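We use cookies to keep this site working. Accept | Settings

4.3 Checking the wrist view before a simulated run

The Votton method trains on rendered wrist views, so check the view before each batch.

1. Load the scene and set the seed to 269.
2. Lower the gripper until its center block sits just short of the white knob.
3. Leave the circular mask on. The policy was trained with black corners.
4. Turn on random surface patches — they keep the policy from relying on wood grain.
5. Render 60 views and save them.

Note: Change the seed between batches. The full set is 2,820 views.

Caution: Do not close the fingers during this check.

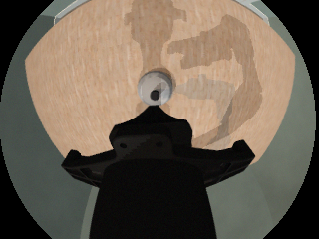

Figure 4-3. Simulated wrist view, gripper below the knob, patches on.

6. If the knob is hidden, raise the wrist and repeat step 5.

Comments (2)

Ajith Shetty: Does step 4 apply to the Drolton scenes too?

Elvira Huanca: Yes, same setting.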